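What I'm Buying for the Second Station

I've been putting off this post because I wanted to have the final numbers first. I still don't have all of them, but the order has to go in by Thursday, so I'm writing down what I have.

Quick recap for anyone who doesn't read every post. We collect demonstrations with handheld grippers, one in each hand, and the recordings go to Mohammed-Awal Annan, who does the training. Right now we have one station. The plan is to have two by the end of September. I was given $2138 to do it, and the grippers themselves come out of a different pot, so that money is for everything else: the table, something to put on it, stands, curtains, power, cables, spare parts and the objects we handle.

When I set up the first station I spent most of my time thinking about the grippers and almost none on the rest. That was a mistake. The rest is what eats the day.

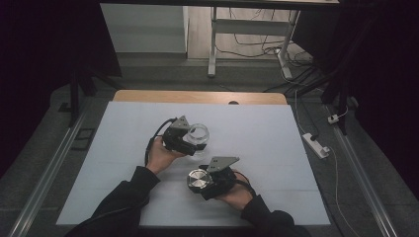
Two-handed work with a clear container and its metal lid, over the white board.

The lid job is the one I'm budgeting around. It needs both hands and it needs the objects to show up well. Clear containers are hard on everybody. Against bare wood I had a lot of trouble picking out the rim in the recordings, and the white foam board helped enough that I'm keeping it. Boards get dented and marked, so I'm buying a pack and treating them as supplies. That's $50 for the year, and I'd sooner overspend there than keep using a beat-up one.

Curtains are the next line. I looked at proper studio drapes from Popescu and they were nice, but a plain black pair from the discount place does the same job for us. $96 for the pair, including the rod. I did not budget for curtains at all the first time and ended up paying for them out of the object money, which is why we spent a month working with the same few kitchen things.

Stands I'm less sure about. Abena Zakaria wants the heavier Unel ones. Her argument is that a light stand gets bumped, and then you have to go back and check everything. My argument is that for the price of one Unel I can get two cheap tripods. We went back and forth on it over lunch and I think she's right for the one nearest the walkway and I'm right for the other. So it's one of each. If the cheap one gives us trouble I'll replace it next quarter.

Power and cables. This is the category I'd tell anyone to double. At the first station we have a power strip and an adapter on the carpet and a lot of cable under the desk, and I bought all of it in small pieces over several weeks, paying shipping every time. This time it's one order: two strips, floor covers, ties, longer cords, and spare gripper cables. $108 for the lot, and I'm adding the floor covers to the old station too.

Then there's finger wear, which I had down as zero. 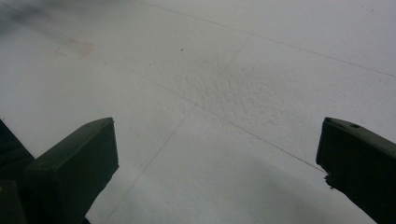 I went through our fingers with a flashlight last week and wrote down which sets I'd be happy to keep using and which I wouldn't. A rough edge on a finger doesn't stop you from working, but I don't want two stations recording with fingers in different condition, because then Mohammed-Awal has one more thing to wonder about when the results differ. So I'm adding replacement sets for both stations. Grurnero will quote for a batch, and their lead time is the main reason I can't wait any longer to order.

The table I'm still deciding. I'd like the same model we have, and the store says it's out of stock. There's a similar one called the Bornholm that is a little lower. I measured, and I could raise it with blocks, but I don't love the idea of blocks under something people lean on all day. I may just wait for the right one and start the second station with a borrowed bench.

What I'm leaving out for now: better lights, a second desk, and chairs. Abena has asked about chairs twice. They're first on the list for the next round, and if the stands come in under the quote I'll move them up.

I'll post the full sheet with prices once the Grurnero quote comes back. If you've bought fingers in small batches and have a supplier you like, leave a comment with what you paid and how long it took to arrive.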